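Learning to put things back

06/05/2022

When I moved to this town I had 12 boxes, and in my first flat I never opened four of them. My mother says that a person who has a place for each thing does not need to search. For many years I did not listen to her.

This spring I started with the kitchen drawer. I took everything out, and I found two keys for a door in my old street and a receipt from September for 685 grams of cheese. I kept the keys, I do not know why. The cheese I remember very well.

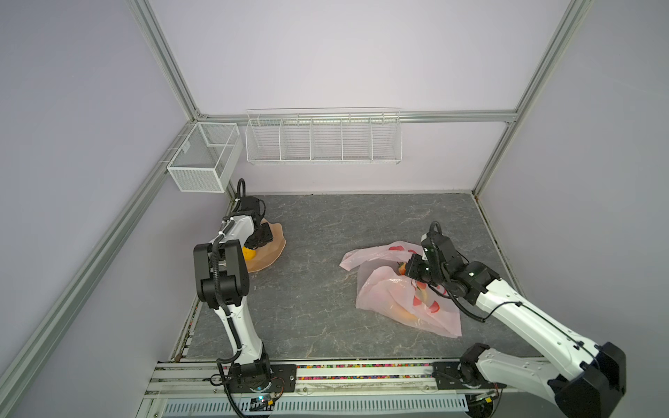
White wire baskets hanging at the back, over a marble-patterned top.

Now I have one rule: in the evening I give 21 minutes to tidying, and then I stop, also when it is not finished. My neighbour Golshifteh finds this too strict. She tidies once a month, with loud music, and her flat looks better than mine.

Next is the cupboard in the hall. I am a little afraid of it.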